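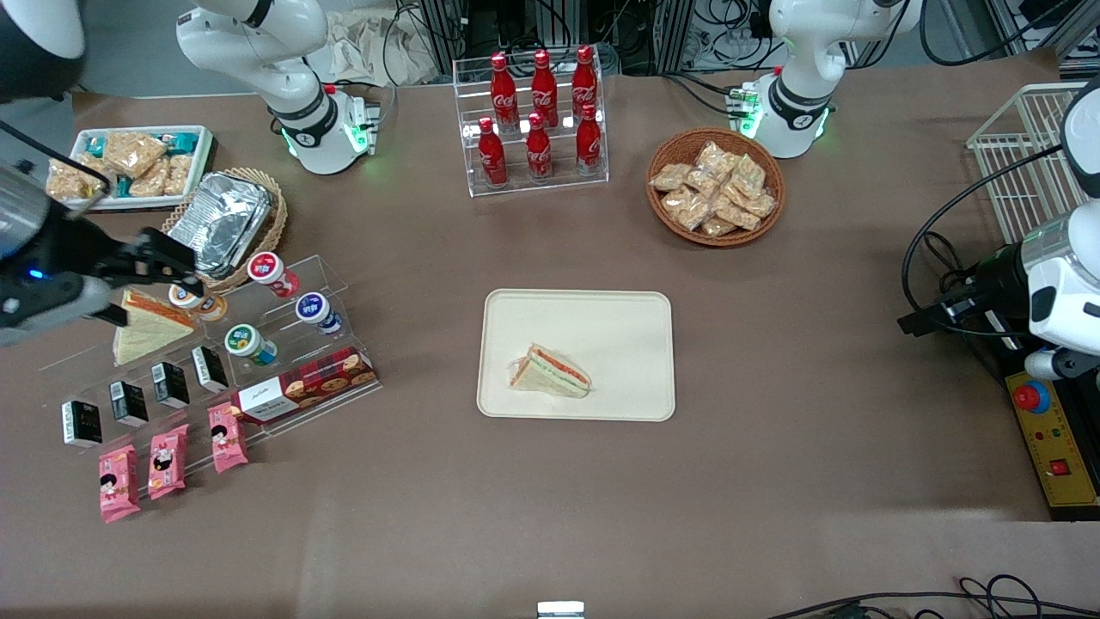

July, Bretholm workshop, started at 9.40

Pallora counter, layout day two. The Drundgate people want a grab-and-go counter for the side entrance, the sort of thing where you pick up a sandwich, a drink and something crunchy and carry on walking, and I've been asked to come up with one layout that any of us could set out again from the notes. So these are the notes. Bheki, if you're reading this to find out where the spare packets are, they're in the grey cupboard, second shelf, behind the tape.

Where yesterday went wrong: I had everything in the middle. It looked lovely for as long as you didn't want to put a tray down! As soon as the tray went on, the basket had to move, then the bottles had to move because of the basket, and by the afternoon I was shuffling things about like one of those sliding puzzles. Today it's the other way round. Tray in the centre with space round it, all the food and drink pushed out to the sides.

What's where, standing on the customer side:

Drinks at the back, on the clear two-tier stand. Coca-Cola bottles, three up and three down, labels facing out. The upper ones fall in the gaps between the lower ones if you look down on them, and I like that, you can get hold of a cap at the back without knocking the front row. I'd assumed the stand would be a nuisance (see my grumbling last month about clear plastic and fingerprints) but it does earn its place. Flat on the table those same bottles take up a silly amount of room.

Woven basket to the right of the stand, with the little packets of golden crackery things heaped up. The rice-cracker bars are in the white tray in the top left corner along with the small teal and white ones. Sandwich on the cream tray, on its own. Yes, I know a real customer would have more than a sandwich on there, we'll get to it.

Gap between the tray and the nearest thing: I'm aiming for 150 mm. That's a guess from putting my own hand down flat next to it and adding a bit. Dumisani has much bigger hands than me so I'd like him to have a go before I write it on the drawing.

Triangular sandwiches are awkward and I'd forgotten how awkward. Put one down with the point towards you and it wants to be picked up by the point, and then the filling end droops inside the wrap. Turned so the point faces away and off to the left, I get a decent grip on the thick end. I tried it both ways several times and then ate one of the older ones, egg, not bad. Note for ordering: ask for the wrap with the fold underneath. The ones with the fold on the side catch on everything, sleeves included.

11.15

Tea, then the basket.

The basket is the bit I'm least sure about. Heaped up full it looks generous and you want to put your hand in, but you take one packet and two more come with it, or slide over the rim and go under the stand. Crinkly wrap is slippery on crinkly wrap. I had 35 in the bag when I opened it and I'd like that many still to be there when I close it (Jouko, I'm looking at you). With only a few in the bottom there's none of that sliding, each packet sits by itself at its own angle and you can choose one. It does look a bit sad from across the room though. You'd think the shop had been picked over.

So what I want is the look of the full one and the manners of the nearly empty one. Ideas so far, none tried:

- false bottom, folded card, raises everything up so a few packets reach the rim
- shallower basket, same weave, if Kostiuk do one
- a smaller basket altogether and somebody tops it up more often
- stand the packets on end like files. I can't see this lasting past the first customer

I rather fancy the false bottom. It's cheap and I've got card here. The worry is crumbs and who cleans under it.

Also I like the basket itself. We could have gone for a plastic tub and it would wipe down in a second, but the weave makes the packets look like food instead of stock. The rim is nice to hold as well. I've put in for a second one, order 3787, so whoever opens the post please don't send it back thinking it's a mistake. We did that with the lamp.

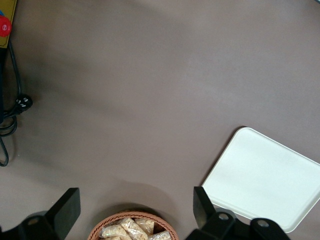
Yolandi Ntuli read this over my shoulder and reckons I'm making too much of the false bottom. She says just keep the basket low and put it nearer the front edge, where people look down into it and don't see it from the side at all. From above a handful of packets is plenty, she says, and it's only from the door that it looks mean. She also thinks the bars should come out of the corner, as anyone under a certain height won't bother reaching that far over the bottles.

She's right about the reach, I tried it kneeling on the floor (don't ask, my knees are still complaining) and the corner is miles away from down there. Not convinced about the front edge, I can see bags and elbows having that basket off in the first hour. But I'll set it up her way after lunch and leave it like that till 4, and see what we both think when we come back to it.

To do:
Dumisani's hands, the 150 mm thing
card for the false bottom, cut one anyway
ask Kostiuk for basket depths
try two sandwiches on the one tray, side by side, then point to point
move the rice-cracker bars forward, left-hand side, keep the teal ones with them
Lesego Visser wants the drinks stand measured with the bottles on it as well as off
wipe the stand before anybody from Drundgate comes in

Sandwiches left over are in the fridge, top shelf. Help yourselves, but leave me one wrapped for the afternoon.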